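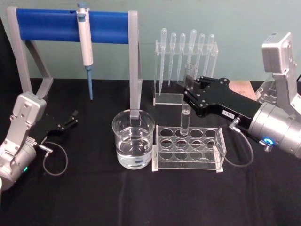
Marcelino Furtado perguntou, logo na primeira apresentação do trabalho à turma, por que razão um grupo de laboratório ia gastar um semestre a estudar a arrumação de uma bancada quando podia estar a medir qualquer coisa. Na opinião dele, cada pessoa arruma o material à sua maneira e habitua-se. A pergunta ficou registada na ata e serviu de ponto de partida para este relatório.

1. Objetivo

O projeto Falora pretende definir uma disposição de base para a bancada de manuseamento de líquidos usada nas aulas práticas do primeiro ano. Não se avaliou a exatidão das medições. Interessava saber onde deve ficar cada peça para que o material suspenso continue pendurado entre utilizações, para que o vidro não fique no caminho das mãos e para que o aluno seguinte encontre tudo no mesmo sítio.

O trabalho começou em setembro, com o levantamento do material existente nos armários. O relatório foi entregue em novembro de 2022.

2. Material

A bancada de base inclui o suporte de micropipetas com barra azul, uma micropipeta monocanal, um copo de precipitação, um suporte em acrílico com pipetas de transferência de plástico e um suporte para tubos de ensaio, também em acrílico. Conforme a aula, juntam-se uma caixa de pontas e um balão de Erlenmeyer.

Escolheu-se um fundo escuro para a superfície de trabalho. O acrílico e o vidro transparente confundem-se facilmente com um tampo claro, e dois dos quatro elementos do grupo tinham já derrubado tubos por esse motivo em aulas anteriores.
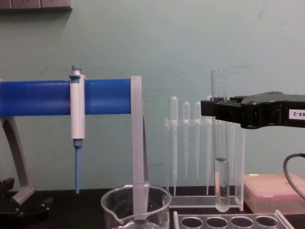
A posição do suporte de micropipetas foi a primeira a ser fixada, por ser a peça mais larga e a que menos convém deslocar durante a aula. Ensaiaram-se os dois lados da bancada e optou-se pelo esquerdo. A micropipeta fica pendurada na vertical, com a extremidade pouco acima do tampo, e essa folga curta foi discutida várias vezes: quem puxa a micropipeta na diagonal bate com ela na bancada. A instrução passou a ser levantar primeiro e só depois afastar. Quanto ao copo, a regra proposta é deixá-lo ao centro, à frente, onde se lhe chega com qualquer das mãos.

3. Ensaios de disposição

Compararam-se 4 disposições, designadas A, B, C e D. Em cada uma, os alunos tinham de retirar uma pipeta de transferência, usá-la no copo e voltar a pendurá-la, e depois repetir o percurso com a micropipeta. Ao todo registaram-se 300 movimentos de recolha e devolução. Em 39 deles, o aluno tocou sem querer noutra peça, quase sempre no copo ou no suporte de tubos.

As disposições A e B, com o suporte de tubos encostado ao copo, foram as que deram mais toques. Na disposição C, o suporte de tubos foi recuado, mas ficava a tapar as pipetas de transferência. A disposição D mantém o copo à frente e as pipetas de transferência atrás, com a caixa de pontas à direita destas.
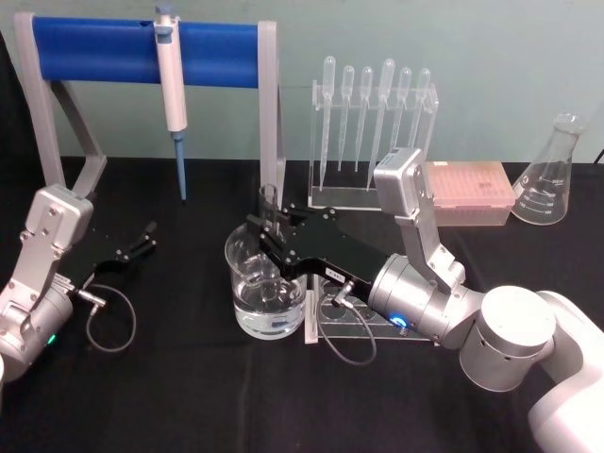 Orla Moriarty comentou, ao ler a primeira versão deste capítulo, que a caixa de pontas devia estar junto da micropipeta e não do outro lado da bancada, pois é lá que se vai precisar dela. Acrescentou que o Erlenmeyer só devia sair do armário nas aulas em que é usado.

O grupo aceitou a segunda observação. Em relação à primeira, manteve a caixa à direita, porque à esquerda a tampa aberta batia na perna do suporte. Fica como ponto a rever se for comprada uma caixa mais baixa.

4. Verificação da disposição

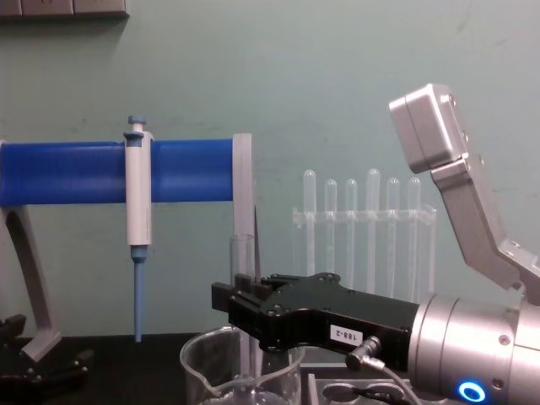

Figura 4. Micropipeta no suporte de barra azul, com o copo de precipitação à frente.

Para verificar a disposição, prepara-se a bancada antes da aula e compara-se com a ficha plastificada guardada na gaveta. A ficha indica a posição de cada peça e a ordem de montagem: suporte de micropipetas, suportes em acrílico, vidro. A desmontagem faz-se pela ordem inversa, com o copo vazio.

Ficaram por resolver a marcação das posições no tampo, que a fita adesiva testada não aguentou, e a versão da ficha para alunos esquerdinos.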